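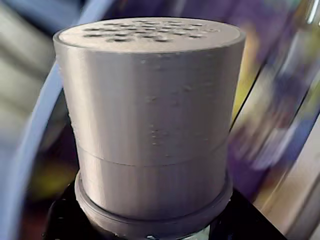 Gray all over, with a cluster of small holes in the top.

So the rain finally came, and of course it came while I was in line at the post office! I've been keeping rain totals at our place in Sesetti for 139 days now (started in the middle of winter, on a whim, when my brother-in-law gave me his old gauge) and I have missed the start of every single decent storm. Every one. I was at the dentist for the big one in April. I was asleep for the hail.

This one rolled in on 4th June, a little after lunch. I'd been watching it on Manik all morning, which is the radar app I keep going on about, and it kept doing that thing where the cells fire up over Nseir ridge, look very serious for half an hour, and then fall apart before they get down to us. The ridge tops out at 2,602 feet, so it isn't exactly the Rockies, but it's plenty to give warm air a shove upward on a humid day. You can stand in my driveway and watch the towers go up behind it one after another, all bright white and lumpy like cauliflower, and then the tops go fuzzy and drift off east. Meanwhile my tomatoes get nothing.

I figured it would be the same again. I went to mail a package. Ten minutes later the whole post office went dark and some guy by the door said "oh boy" and that was that.

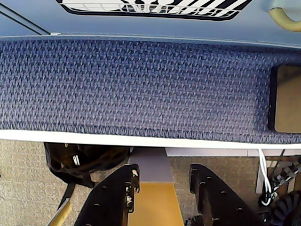
Blue and purple weave, white trim underneath.

What I got in the gauge was 0.83 inches, and most of it had to have fallen in the first twenty minutes, going by the electronic station. I should say I have two now. The old tube is the one I trust, and then there's the Skuter, which sits on a pole by the fence and sends its numbers to my phone. The Skuter said 0.61. That's a huge gap! I'd seen it read low before, but by a hundredth or two, nothing like this.

I wrote to Mireille Sayegh, who has been measuring rain for longer than I've been able to spell it, and she wrote back a very long and very kind email. Short version: the little tipping bucket inside can't keep up when it pours. The bucket fills, tips, and while it's tipping there's water still coming down the funnel that doesn't get counted properly. In a drizzle you'd never notice. In a real downpour it adds up fast. She also said wind takes a bite out of both of them, and that my pole is too close to the fence (I know, I know, I've been meaning to move it since I put it up).

She has me writing down the peak rate for each storm now as well as the total, so I can see whether the gap grows when the rain is heavier. I've gone back and done 16 storms so far. The four heaviest ones have the four biggest gaps, so I think she's right, as usual.
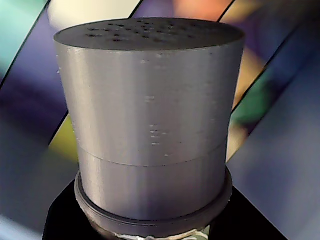 The other thing I wanted to write about is the outflow, because wow. By the time I got back to the car the temperature had dropped from 88 to 69, and you could feel it come down the street before the rain did. All that cold air gets dragged down with the rain and hits the ground and has nowhere to go but out, so it spreads ahead of the storm like spilled milk. The Skuter caught it nicely, with a gust to 41 mph and a pressure jump at the same minute. I've looked at that graph more times than I'd care to admit.

There was a shelf cloud too, according to my neighbor, who saw it from his porch and didn't take a picture. Didn't take a picture! I've asked him to describe it three times and all I get is "kind of low and dark."

Thunder went on until suppertime, long after the rain had quit.
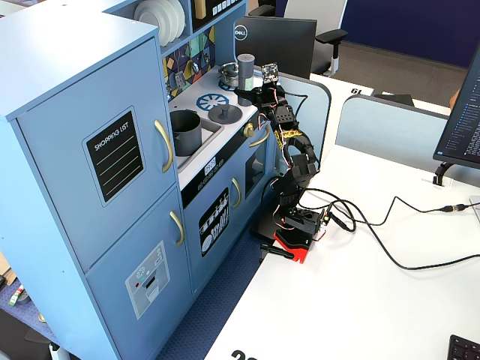

Anyway, plans. I'm moving the pole this weekend, out to the middle of the back lawn where my husband will have to mow around it (he's been told). Then I want to run both gauges side by side through September, when we usually get a couple of slow, soaking days, and see if the two agree when it isn't coming down in buckets. If I can get to 100 rainy days with both numbers written down I'll put the whole list up on here for anybody who wants it.

And if you live on the other side of the ridge and you've got a gauge, please leave me your total for that afternoon in the comments. I'd love to know what fell over there before it got to us. Even a coffee can and a ruler will do, just tell me it was a coffee can.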